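# About Wivuna Family Records 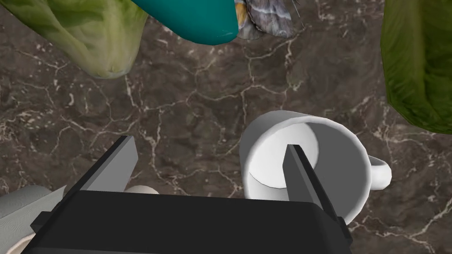

*Page last changed: July*

Wivuna is a small genealogy group that transcribes burial grounds and parish registers, mostly in farm districts where the old church closed or moved. Riaan Maluleke started it after finding the same wrong death date for a Steyn ancestor in 15 online family trees. All of them cited each other. The headstone, when he finally got to it, gave a different year.

So we don't take much on trust. A published tree is a hint. A family Bible is better, though we still want to know when the entries were written. And we have our doubts about anyone selling a coat of arms.

Our index covers the Fesaten and Stuna burial grounds, with about 200 headstones read so far. Each one is read by 2 people working separately. Where they disagree we print both readings – yes, it looks untidy.

We can't promise your great-grandmother is in there. Many graves never had a stone, and the Stuna register has a gap of 30 years that we haven't been able to fill.

Corrections are welcome. Please send your source with them.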